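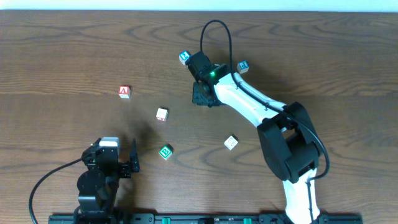

Board index > Secondhand Toys > Blocks and Puzzles

Incomplete alphabet sets - keep or toss?

saavedra_attic wrote, 1/28/21:
Down to six blocks. I'm told a full alphabet has more. They're the small wooden ones, out on the table because I'm supposed to be deciding. Six letters will spell something, just never anything you'd want on a shelf. Toss, donate, or go on stepping on them?

gluepot85 wrote:
Keep. A partial set is called "spares." I have 600 spares and a very patient spouse.

raltness_mom wrote:
Donate. Our swap shelf in Raltness takes odd blocks and mixes them into one big bin. The kids have never once asked where the Q went.

gluepot85 wrote:
The bin is where good blocks go to get chewed. Hard no.

saavedra_attic wrote:
Mine came pre-chewed, if that helps. I could try matching them to another set, but the red and the blue never seem to be the same red and blue twice.

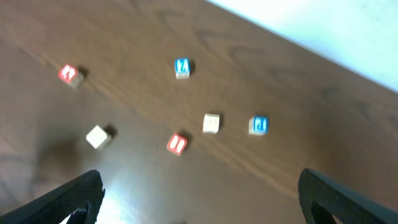

zurn32 wrote:
Matching is a trap. I bought a second set to finish the first and now I own two incomplete sets. Keep the ones with paint you like and let the bin have the rest.

raltness_mom wrote:
Seconded, mostly. Wipe them down with a damp cloth first - don't soak them, the wood swells.

gluepot85 wrote:
I soak mine. They're fine. They're slightly rounder.

saavedra_attic wrote:
Okay, keeping two, bin gets four. Ask me again tomorrow.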